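Visholm grip fault

Reading time: 2 minutes

Print this article | E-mail this article

The Visholm grip fault is the name given to a recurring failure in the Visholm hand-held gripper, a tool with two black fingers that a person carries about and works by hand, so that the movements of everyday tabletop tasks can later be taught to a robot arm. The fault showed itself as a slow loss of agreement between how far apart the fingers were and how far apart the tool believed them to be. It first came to light in July, during a long run of card and tray exercises at the Ivstead workshop, and it is remembered mostly for how long it went unnoticed.

Background

Ivstead occupies the upper floor of a building that was put up in 1886 as a seed warehouse, and which has been altered so often since then that very little of the seed trade can be made out in it. The workshop took on the Visholm tool for a project called Flutetti, whose aim was a patient sort of robot that could pick up flat, light things without bending them or sending them skating off the table.
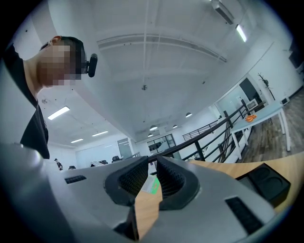 The trouble lay in a small collar that held the finger linkage to its shaft. With steady use the collar crept, a hair at a time, and the opening recorded by the tool crept along with it. People holding the gripper made up for this without thinking, as people do, simply squeezing a little further until the card came up. The recordings therefore looked perfectly good when played back, and it was only when they were passed to a robot arm that the difference began to matter.

Discovery

The arm closed too early on some tries and too hard on others, and on one occasion it pressed a fingertip into the tabletop and kept pressing until the stop button was used. Charmaine Buthelezi, who looked after the recordings, went back through the month's work and found 222 sessions in which the closed position had drifted. The largest error was 5 millimeters — a great deal when the object is a card. No one was hurt, though the arm was kept switched off until the cause had been found.

Remedy

The collar was replaced with a pinned one supplied by Ngcobo, and a short check was added to the start of each session, in which the fingers are closed fully, opened fully, and compared with the figures stored in the tool. A drift of more than 2 millimeters now stops the recording. A force limit was also set on the arm itself, which many at the workshop felt should have been there from the beginning. The affected sessions were set aside and most were later recorded again.

See also: Calibration drift; Force limiting; Emergency stop

Contact | Copyright Ivstead Reference Pages | Back to top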